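Kakwood Town Board > Neighborhood Talk > The shared workshop fee thing

gallardo_st_pete
So the notice went up on the door at Wasetti in March and I have read it four times hoping it would improve. Bench fee goes from nothing to 39 dollars a month. In exchange we get "a refreshed experience." I've been going there for the free coffee and the big table. The coffee is not being refreshed, I asked.

Before anybody says "it's only 39 bucks," I pay less than that for my phone, and my phone has never made me sign a sheet to use the glue.

dradura_dan
It's only 39 bucks.

Have you priced a garage lately? My cousin rents one over by the feed store and it floods. You get heat, you get light, you get a bathroom with a lock that works if you lift the door a little. I'd call that a bargain.

mimsy671
Dan you have a garage. You have TWO garages.

dradura_dan
One is a carport.

Olaia Cuesta
I'm on my third year at Wasetti and I'm mostly annoyed at how they did it. The numbers were on one sheet of paper, taped up, with the bottom half behind the fire extinguisher. I had to move the extinguisher to find out when it starts. Rent on the building went up, fine, rents do that. But they had the new lease in their hands all winter and let us keep donating scrap lumber like we were at a barn raising.

I'm in there most evenings, so I'll end up paying. I'll be sour about it, though, and I plan to get my 39 dollars' worth of sour.
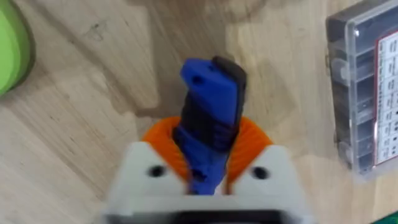
mimsy671 wrote back that being sour was fine but somebody should ask what happens to people who come in twice a year to fix a chair. She is one of those people, and it is the same chair.

gallardo_st_pete
There's a day rate. It's on the part of the notice behind the extinguisher.

mimsy671
How much?

gallardo_st_pete
I put the extinguisher back before I got to that line. It's heavy.

old_kakwood_hand
I remember when the place was Gallardo Feed and you could use the back room if you bought a sack of anything. I bought a lot of birdseed in those years. I don't like birds. Every place in this town starts out free and then gets a logo. Give it a year and there will be a lanyard.

dradura_dan
What's wrong with a lanyard?

old_kakwood_hand
I rest my case.

Olaia Cuesta
OK, I went by and got some answers at the desk, so here they are for anyone who doesn't want to wrestle safety equipment.

The monthly fee is per household, so you and your kid can both come on the one fee. The day rate is real and nobody at the desk could tell me what it is. Shelf space stays free through the summer. The table by the wall is going to be first come, first served, with no more saving it with a jacket (you know who you are, and so does your jacket). 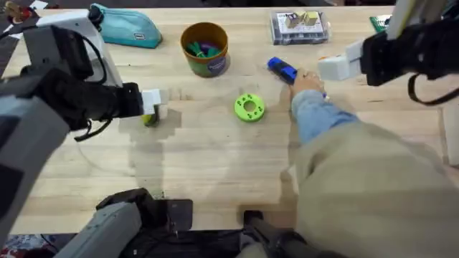

They also want 3000 dollars for a new dust system, and that comes out of a separate fund, which I was told "exists." I asked where. I was told it exists in a general way. I have 671 in checking and it exists in a very specific way, so I guess we do our books differently.

dradura_dan
A dust system is worth it. You people complain about the dust all the time.

gallardo_st_pete
I complain about it for free. That was the arrangement.

mimsy671
Per household is decent, I'll give them that. Does a chair count as a dependent?

Olaia Cuesta
Only if it lives with you and can't support itself.

mimsy671
Oh it qualifies.

Olaia Cuesta
Back to the point, there's a meeting at 2 in the afternoon, a great hour if you'd like to meet people who don't have jobs. I asked for an evening one and got a nod. I'd like a few of us to send the same note so the nod turns into something. Keep it short. Ask for the evening meeting, the day rate in writing, and the notice moved to a wall with nothing hanging on it.

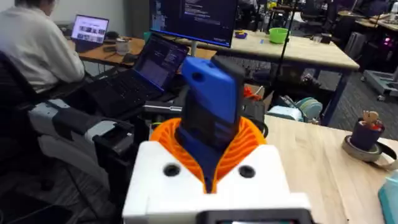 If you'd rather not write, there's a suggestion box next to the sink. I put a suggestion in there my first year and it was still on top of the pile when I looked in last month, so maybe send the note.

dradura_dan
I'll sign it if you take out the part about the extinguisher. My brother-in-law hung that.

gallardo_st_pete
Tell him it's very secure except for the lifting off part.

old_kakwood_hand
I'll sign anything that mentions lanyards.

mimsy671
Put me down. And the chair.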